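Home | Features | Materials | Workshop | Back issues | Subscribe

The flat surface problem

Why a bench top that looks level seldom is, and what small workshops do about it

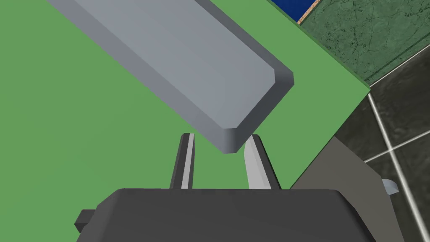
Illustration: Storberg Studio

A worktop has one job, and it is a hard one to do well. It must stay flat under load, through changes in temperature and humidity, for as long as the owner keeps it. Most do not. A top that leaves the factory within tolerance may sag, cup or twist within two heating seasons, and the change is usually too slow for the user to notice.

Sag is the simplest of the three. A board supported at both ends bends under its own weight, and the bend grows steeply with the length of the span. Doubling the distance between supports, with the same board and the same weight spread along it, increases the deflection sixteen times. Doubling the thickness helps more than most buyers expect, as stiffness rises with the cube of the depth. A 40 mm top is nearly five times as stiff as a 24 mm top of the same material.

Creep is less well understood by buyers. Wood-based boards under constant load go on bending for months after the load is applied, and part of that bend stays when the load is taken away. Medska, a joinery firm in Zonitz that makes tops for schools and repair shops, keeps its test pieces under weight for 31 weeks before a new board is accepted. Chipboard gives the poorest results. Birch plywood does better, and solid beech does better still along the grain, though it moves far more across it.

Cupping has a different cause. If one face of a board takes up moisture faster than the other, the two faces swell by different amounts and the board curves. The usual fault is a top sealed on the upper face and left bare underneath. The remedy is to finish both faces alike and to fix the top so that it can move. Slotted brackets are enough in most cases. Screws driven tight through a solid top into a steel frame will sooner or later split it.

Colour matters more than it might seem. Dark tops in direct sun can become much warmer than pale ones, and gloss finishes throw back glare that hides scratches and small parts. Matt mid-tones are easier on the eyes over a long shift. Green has a long history in drawing offices and on cutting mats for this reason.

Checking a top needs only a good straight edge and a set of feeler gauges. The edge is laid along the length, across the width and then on both diagonals. A gap on one diagonal only points to twist, and the frame should be checked before the top is blamed. The Bauerfeind bench, catalogue number 712, has adjustable feet for this purpose, and resetting them is often the whole repair.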